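The Long Way Over Sturkine Ridge

The first thing Vittoria Sala does when you ask her about the Sturkine Range is unroll a map and turn it upside down. She likes south at the top. That way, she says, you read the mountains the way the water does, starting from the high springs and running down toward the Lutska Basin, where every creek in the range ends up and not one of them gets out.

I had driven past the Sturkines for years without stopping. From the highway they look like a single brown wall, a bit crumpled at the north end, with a notch two-thirds of the way along. It took one weekend on foot to find out how wrong that is! There are really two ridges, an older one of banded gneiss to the west and a younger pile of volcanic rock leaning up against it from the east, and between them runs a long hidden valley called Samier Canyon that you can't see from any paved road.

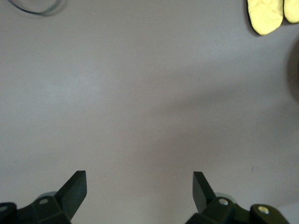 The canyon is where most people should start. The trail leaves from the gravel lot at the mouth and climbs gently for the first couple of miles through creosote and brittlebush, then gets into the narrows, where the walls stand 400 feet high and the temperature drops so fast you'll want a sleeve. Sala, a geologist who has mapped these hills on and off since graduate school, kept stopping to put her hand on the rock. On the left side it was gray and pink and folded like taffy. On the right it was dark, rough and full of tiny holes. You can stand in one spot and touch both, and she made me do it.

"That's a gap of more than a billion years between your elbows," she said, and she was grinning like she'd built it herself.

Above the narrows the canyon opens into a wide bowl of gravel and desert willow. Bighorn sheep come down to it in the early morning. We got there at 6:30 and saw a ewe and her lamb pick their way down a slope I wouldn't have tried with a rope, stop, look us over, and go right on down to Xie Spring as if we were a couple of shrubs. The spring itself is small, a seep under a ledge with maidenhair fern growing out of the crack, and it has never been known to quit. Please carry your own water and leave that one to the sheep.

From the bowl there are two ways up. The left fork is steep and loose and gets you to the crest in an hour if your knees are good. The right fork wanders along the lava, passes a line of old prospect holes, and takes more like three. Take the right fork. The wildflowers after a wet winter are ridiculous – whole benches of desert gold and purple mat, and, in the shade of the bigger boulders, little clumps of phacelia in a blue I've never seen anywhere else.

The prospect holes date from a short, hopeful copper boom. Thanakorn Yimyam, who grew up in the town of Lutska and now teaches history there, has spent his summers tracking down the claims in the county books. He has found 473 of them, most filed by people who never dug deeper than a grave. A few names stuck, though. The Samier brothers worked the canyon for nine years and got a road out of it, plus enough ore to pay for the mules. Their stone cabin still has three walls and a very good view.
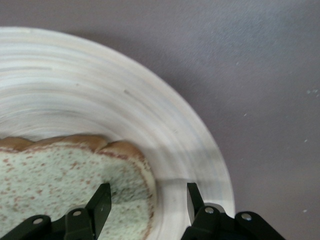

The crest comes up all at once. One minute you're watching your boots, and the next the whole basin is lying there to the south, white and flat and so bright it hurts. The high point, Sturkine Peak, is an easy scramble from the saddle and tops out at 1461 meters. To the west you get range after range going paler until you can't tell rock from haze. To the east is the river, or at least the green line where the river must be.

We sat up there a long time. Yimyam pointed out the old wagon route, which I could follow only when the sun got low and the ruts threw a shadow. Sala was more interested in the notch I'd been driving past all those years. It's a fault, she said, and a fairly lively one, and the entire north end of the range has slid sideways along it. Once she had traced it with her finger I couldn't look at that skyline the old way again.

Go between November and March. The last stretch of road to the trailhead is washboard, fine for a regular car if you're patient, though it can close after a storm. There's no cell signal past the cattle guard. Camping is allowed in the bowl, well away from the spring, and if you can manage a Sunday night you may have the stars all to yourself.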